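Customs held my package 7 weeks, now a letter about a "controlled substance"

severino_c
Posted 11/5/18
Hello all. I will try to explain my situation clearly, English is my second language, so please ask if something is confused.

In summer I was visiting my brother and I had strong back pain. The doctor there gave me tramadol and it was the only thing that helped me. When I came home I had some left, but not enough, so my brother mailed me more. He is a good person and he did not think. The box had 300 capsules inside a bag of coffee. He put them in the coffee so they would not break, this is what he says.

Now I have a letter. It says the capsules are seized and that I can answer in writing or give up my claim. There is also a storage fee of 378 dollars for the other goods in the box. I did not buy from a dealer and I have the old prescription. Should I answer, or stay quiet? I am afraid that if I write something, it becomes worse.

Severino Carretero

Batik
Do not write anything before you speak to a lawyer. I mean it. Capsules inside coffee looks like hiding, it doesn't matter what your brother was thinking.

lacroix_77
I don't agree with Batik that he needs a lawyer for every step. I had a seizure letter in January for sleeping pills. I signed the paper to give up the goods, sent it back, and nothing more happened. It is a form letter. They send a lot of them.

Batik
Yours were sleeping pills, and how many? One month of use? He has 300 of an opioid. Not the same thing.

lacroix_77
Sixty, and OK, I accept the difference. But a lawyer where I live wanted 1,690 dollars only to open the file. For a box of capsules he can't get back anyway.

kittipong_p
I worked 7 years in the mail room of a freight company called Fleletex, so I saw the other side of this. A few points.

A foreign prescription normally does not cover a package by mail. It can help to show you are a patient and not a seller, but keep it ready, don't send the original.

The letter has a date for the answer. Look for it on the second page, small print. If you miss the date, you usually lose the goods without more discussion. For the capsules this is maybe fine for you. For the other things in the box, maybe not.

And the storage fee – ask for it in detail. I saw fees which were for the wrong box.

Kittipong Petchrat

severino_c
Thank you. I found the date, I have still two weeks. The other goods are a winter jacket and some children books, so I don't want to pay 378 for them. Kittipong, are you the same Kittipong who wrote the sticky post about labels?

kittipong_p
No, that one is Kittipong Rungrueang. Everybody mixes us. He knows the label rules better than me.

Nullance
Sorry but I must say it. Every week someone comes here with "my brother mailed it". In my wife's town two young men died last year from pills which came in the mail, and the sender also said they were for back pain. I am not saying Severino lies. I am saying the officers hear this story all day, and I understand why they are strict.

severino_c
I understand this and I am sorry for those families. My case is what I wrote.

Surachet Pongsiri
Nullance, he asked a practical question. Open another topic for the politics.

Nullance
It is not politics, but fine.

Surachet Pongsiri
Severino, I would do it in this order. First call the legal aid office in your county, the first talk is often free, so the price lacroix_77 gives is not the only option. Take the letter, the envelope and the prescription with you. Until then, do not phone the number on the letter to "explain". People talk too much when they are nervous – I did it myself with a smaller problem.

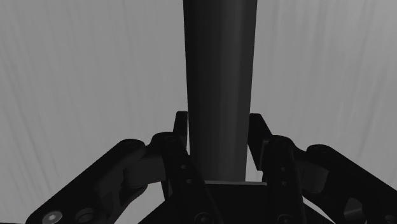
Second, tell your brother not to send anything more, also not coffee alone. After a seizure your address can be checked more often, and every box will be slow for some months. Third, go to a doctor here about the back. If you have the pain since summer you need this anyway, and if you took the capsules every day you should not stop suddenly without asking him.

Batik
Agree with all of this. The third point is the important one.

lacroix_77
Legal aid is a good idea, I forgot they exist. I still think it ends with the form.

severino_c
I called. They gave me an appointment for next week with a Mr. Ekkachai Thaweesak. The lady on the phone said to bring everything and sign nothing. I also have a doctor visit, a little later. My brother is very ashamed and he wants to pay the fee himself, I told him to wait.

kittipong_p
Good. Ask this man about the fee also, and write here what he says. I am curious if it is the right box.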